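Lino Fontana

Clearing out the kitchen this month, before the painters come to the Ovstead flat. Putting it in a thread so I stop texting the same update to everybody.

Rule one: everything comes off the counters and out of the cupboards before I decide on any of it. I gave myself 2 evenings.

Rule two: one shelf for plates, one for cups. If it doesn't fit, it goes in the donation box.

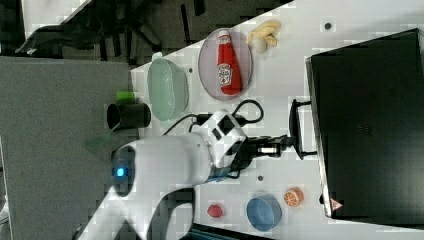

Ketchup is the thing I can never find a place for. My mother kept hers in the cupboard and I keep mine in the fridge door, where it falls over whenever I reach for the milk. A bottle lying on its side on an oval plate is about how mine ends up at dinner too. I'm trying a narrow bin for sauces.

Microwave next. It's staying, but it moves to the far end by the window. I need almost 20 inches of clear counter for chopping and I've never had that.

Play food goes back to the kids' room. The fruit keeps migrating into the real fruit bowl.

Plastic baskets: keeping the ones that stack. The rest can hold potatoes or leave.

Painters are confirmed for 8 in the morning. Shelf liner still to buy.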